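**Manríquez recount: why send the letter on a Monday night?**

**bendthorpe_bill**
The Manríquez campaign filed for a recount in the county executive race at 9 p.m. Monday. The margin is 1,227 votes. The county office was closed by then, so the clock didn't start until the next morning. Does anyone know why they'd wait that long?

**lillora82**
They probably needed the deposit. You have to put up money for each precinct you want counted again, and they asked for 80 of them.

**M. Arellano**
I worked the canvass two years ago. The deposit can be paid the next day. My guess is they were waiting on the provisional ballots from Lillora, which were posted that evening. The gap went down by 30. Not much, but enough to put in a press release.

**flinumik**
> enough to put in a press release

So it's a fundraising stunt. You don't make up 1,227 votes in a recount. It doesn't happen in a county this size.

**M. Arellano**
I didn't say it was a stunt. They're entitled to ask. Faustino Figueroa asked for one in the school board race and nobody complained.

**flinumik**
Figueroa was down by 2. Different thing.

**bendthorpe_bill**
Fair point on the margin. I still want to see the Bendthorpe precincts done by hand. The tape from one machine was posted late and I haven't seen a reason given.

**lillora82**
The clerk said paper jam. It's in the minutes, second page. Does the campaign pay for all of it if the result stands?

**M. Arellano**
Yes, if the result doesn't change. Staff hours too. They should have a schedule out by Thursday. I'll post it when I get it.
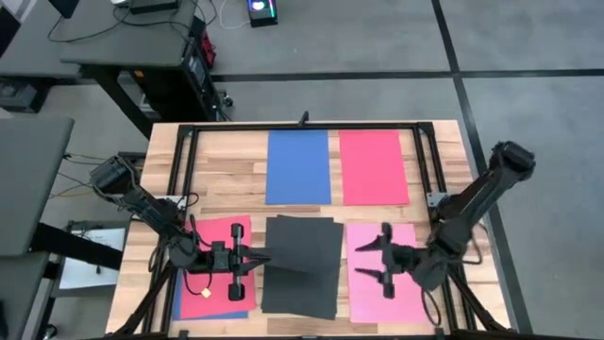
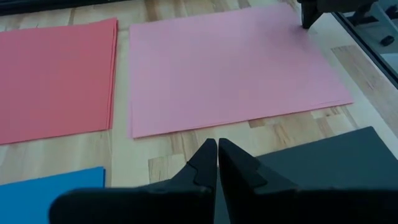
*Colored sheets on the workbench; the second one is closer in, with the salmon-red and pink stacks.*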